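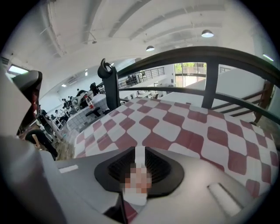
Faire un lit, tout le monde croit savoir. Moi aussi je le croyais, jusqu'à ce que je passe une partie du mois de mai avec l'équipe du projet Navine, qui apprend à des robots à tirer une couverture et à lisser un drap à partir de gestes enregistrés à la main, avec une pince tenue au poing. J'en suis revenue avec des habitudes que je garde, et je vous les livre un peu en vrac !

Premier conseil : prenez le tissu par le bord, à plat, jamais en plein milieu. L'équipe a comparé deux façons de faire, 20 essais chacune, sur la même couverture. En pinçant l'ourlet, le robot a réussi 14 fois ; en attrapant le milieu, 9 fois seulement. Chez moi le résultat est le même – moins de bosses, et on ne fait pas trois fois le tour du lit.

Ensuite, tirez lentement et marquez une pause avant de lâcher. Tadhg Horgan, qui dirige les essais, m'expliquait que les démonstrations trop rapides apprenaient de mauvaises habitudes à la machine : elle lâchait avant que le tissu soit posé. J'ai pensé à mes enfants (et à moi, les matins pressés).

Pour les carreaux, servez-vous du motif. Un grand damier rouge et blanc, c'est une règle toute prête : choisissez une rangée, alignez-la sur le bord du matelas, puis occupez-vous du reste. Les tissus unis sont bien plus traîtres, et l'équipe les garde d'ailleurs pour la fin de ses séries.

Si votre lit a un cadre en tube de métal, commencez côté barreaux. C'est là que ça accroche, et c'est pénible à rattraper une fois l'autre côté bien tendu. Glissez la main à plat entre la barre et la couverture, puis repartez vers le pied.

Dernière chose, changez de pièce de temps en temps si vous apprenez à quelqu'un. D'après Tadhg, un geste montré toujours au même endroit passe mal ailleurs, et ma fille, qui borde très bien chez sa grand-mère, m'en donne la preuve tous les dimanches soirs ou presque.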